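25 May 2023
The Side Table Deserves Better

By Sadia Swati 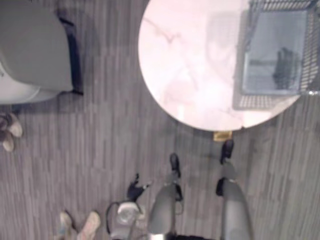 Residents of the Claltar apartments are regularly reminded to keep corridors clear. Far less is said about the small surfaces inside our homes, and in my view this is an oversight.

A side table placed next to a chair has a modest purpose. It should hold a cup, a book and perhaps a lamp. In practice it receives mail, keys and whatever was carried in from the door - and a basket is then added to contain the excess. The basket is commonly recommended as a remedy. I would argue that it makes the delay permanent, as items placed in it in December are often still there in spring.

The Feto housing newsletter advised members last winter to buy more storage. I respectfully disagree. A household should first clear each small table once every 24 hours, and keep shoes by the entrance and away from the seating. Any container not emptied within 2 weeks should be removed from the room altogether.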